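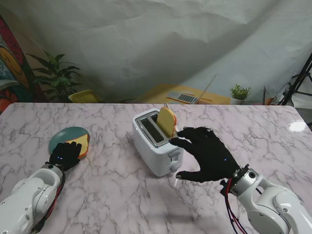

Sending donations with the Otton van: your questions

When does the next van leave?
Thursday, May 25, 2000, from the Sugden depot. Mervyn Fairclough is driving, so bring your boxes early and your small talk short.

What do you need?
Blankets, socks, men's shoes, tents with all their poles. We have had tents with no poles. They are called sheets.
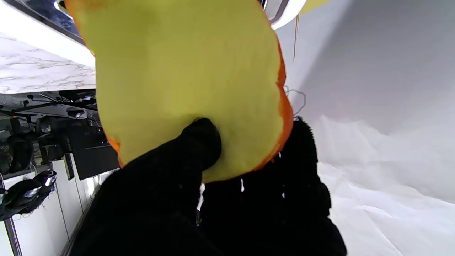
What don't you need?
Ball gowns. Also anything you wouldn't lend a friend — the families at Pakia have standards, same as you.

Can I come along?
Yes, if you're over 18 and can lift 60 pounds. Gas money is $90 a seat.
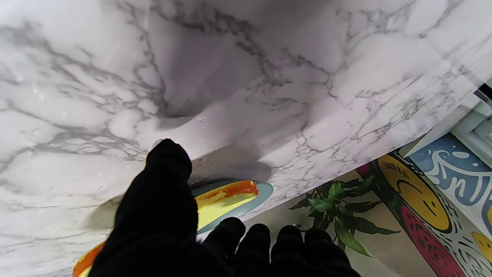 Can I pick who gets my box?
No. Mudari, our partner there, hands things out by list.

Do you go in December?
Yes, and the heater doesn't work.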